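**Gokis to open parts counter in Varero this November**

VARERO - Gokis, the mail-order supplier of spare parts for small household appliances, will open its first walk-in counter in November. The shop will be on the ground floor of the former Akande shoe store, next to the post office, and will carry 2000 parts for toasters, kettles, vacuum cleaners, sewing machines, fans and coffee makers.

The company has sold only by mail until now. Customers in Varero have been able to pick up orders at the warehouse door, but they could not look at a part before paying for it or bring in an old one to compare. Both will be possible at the new counter. Staff will keep a set of gauges for belts, seals and screws, and customers are asked to bring the worn part with them when they can, along with the model number of the appliance. The model number is usually on a plate or sticker on the underside.

Prices at the counter will match the mail-order list. There is no minimum purchase, and single screws, feet, knobs and washers will be sold loose from drawers. Parts that are not on the shelf can be ordered at the counter and will be held for 68 days.

"Most of our calls are from people who have a perfectly good machine and one broken piece," Gokis said in a statement. "They describe the piece over the phone and we do our best, and sometimes we send the wrong one. It will be easier for everybody with the thing lying on the counter between us."

**Sewing machine parts**

One wall of the shop is set aside for sewing machines, which make up the largest share of the company's orders. It will hold bobbin cases, feed dogs, presser feet, drive belts and foot pedals. Gokis bought the remaining stock of Mikano, a sewing machine repair business that closed last spring, and 130 of the parts from that purchase are for machines no longer made. These will be sold at the counter first and added to the mail-order list later if any remain. Buyers are limited to two of each.

**Saturday bench**

A workbench at the back of the shop will be open to customers on Saturday mornings. Screwdrivers, pliers, a soldering station and a test outlet will be provided, and a member of staff will be present. The bench is free to use for anyone fitting a part bought from Gokis, by mail or at the counter. Microwave ovens and televisions cannot be opened at the bench. Children under 12 need to be with an adult.

The company does not take in repairs and has no plans to do so. A list of local repairers will be kept at the register - repairers who would like to be added can leave a card there once the shop is open.

**Mail orders**

Mail service continues as before. Orders will still be packed at the warehouse, and the phone line keeps its current number and hours. Warehouse pickup will end on the day the counter opens, and customers with a pickup order waiting at that time will find it at the shop. Returns may be made at either address if the part is unused and the order slip is enclosed.

The opening date and counter hours will be posted in the shop window and printed on order slips.

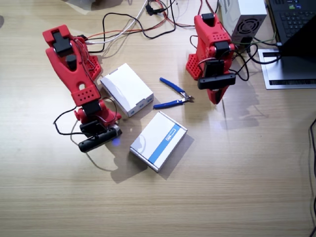 Nisha Dhillon

Press contact, Gokis. Questions about the opening may be sent to the press desk by mail or left with the phone line, which will pass them on. A printed copy of the counter price list is available to newspapers on request.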